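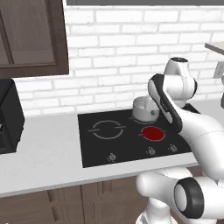
Simulated kitchen, arm by the saucepan, one burner showing red.

Thread on shopping for a kitchen arm when you have a small budget and a short temper. We run a test kitchen, and I've been told to have a number ready by February.

2/ The render is the kind of thing we're being asked to spend money on. Nice brick. Very clean counter. Our counter has not looked like that since we signed the lease.

3/ Three vendors on the list: Testeo, Merkovik and Prantl. I sent each of them the same 17 questions. Merkovik answered 4. Prantl sent a brochure.

4/ Testeo did answer everything, to be fair. Their quote is 46 pages long and the price of the gripper is on page 41, under "optional."

5/ So line one of my budget is now "hand." If you're comparing arm prices, check whether the hand is in there. Then check the mount, the cables and the stop button.

6/ Testeo also says the pan task was run 1,000 times in simulation. Fine. How many times on a real stove, with a real pan, with soup in it? I've asked twice. Still waiting.

7/ Look at how much of the cooktop the forearm covers, too. Most of the right side is behind it from this angle. Where does my cook stand? Floor space costs money and it's in none of the quotes.

8/ Satish Bhat asked whether we could buy just the simulator for a year and put off the arm. Best idea so far. It's cheap, and a pan in software doesn't need a fire inspection.

9/ Mechthild Marti disagrees. She thinks we'd spend the year tuning burner graphics and end up knowing nothing about grease. Also a fair point – I've seen what grease does to a dishwasher hinge.

10/ Current draft: simulator license, one month's rental of an arm from Plata, no purchase. Service contract priced before anything else. If the rental can't be had without a two-year deal, we drop it and fix the hood fan.

11/ If you've paid for one of these and kept it past the warranty, tell me what the second year cost. Invoices preferred over opinions.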